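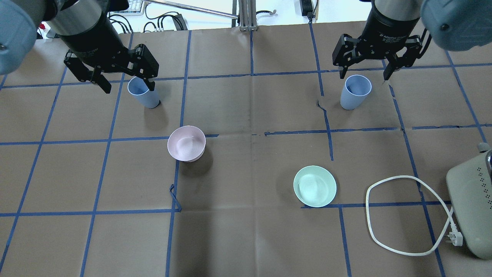 How hard is the water in the Skikoro supply area?
The supply is moderately hard. The yearly mean is 178 milligrams per litre, given as calcium carbonate. Readings are higher in late summer, when more of the supply is drawn from the Gebreyes borehole and less from the reservoir.

Which unit should I enter on my dishwasher?
Check the handbook first, as makers use different scales. To change milligrams per litre into degrees Clark, divide by 14.3. For German degrees, divide by 17.8, which gives a setting of 10 for the yearly mean. If the machine only accepts ranges, pick the range that contains the figure.

Why does a white film form on tea?
Calcium in the water reacts with compounds in the tea once it is exposed to air. The film is harmless. A jug filter reduces it, and so does a small amount of lemon juice.

Is hard water safe to drink?
Hardness at this level is not treated as a health matter. Calcium and magnesium are also found in food. Anyone who has been told to limit either mineral should ask their doctor and quote the figure given in the first answer.

Should I fit a softener?
The supply does not need one to meet any standard. A softener will reduce scale in boilers, shower heads and kettles. If you fit an ion exchange unit, leave one unsoftened tap for drinking and cooking. Softened water should not be used to make up baby feeds.

What capacity of softener do I need?
Multiply daily use in litres by hardness in milligrams per litre, then by the number of days between regenerations. Divide by 1,000 to get grams. A home using 417 litres a day needs to remove 74 grams of hardness daily. Sizing sheets for the Plestent range state capacity in grams, so the two figures can be compared directly.

How often should a kettle be descaled?
Every six weeks is enough for most homes. Use citric acid or a descaler sold for kettles, boil fresh water once afterwards and throw it away. Do not mix descaler with bleach.

Does boiling remove hardness?
It removes the temporary part, which settles out as scale. Permanent hardness, mostly sulphates, stays in the water.

Where are samples taken?
Samples are drawn at the Drerkero treatment works and at customers' kitchen taps. The tap programme covers an area of 4,000 homes. Addresses are picked at random and the results are added to the zone table each April.

Who do I contact about a result?
Write to Obsa Seyoum, water quality desk, giving your postcode and the zone code from your bill. Queries about meters and charges go to Ye-rin Koo in accounts.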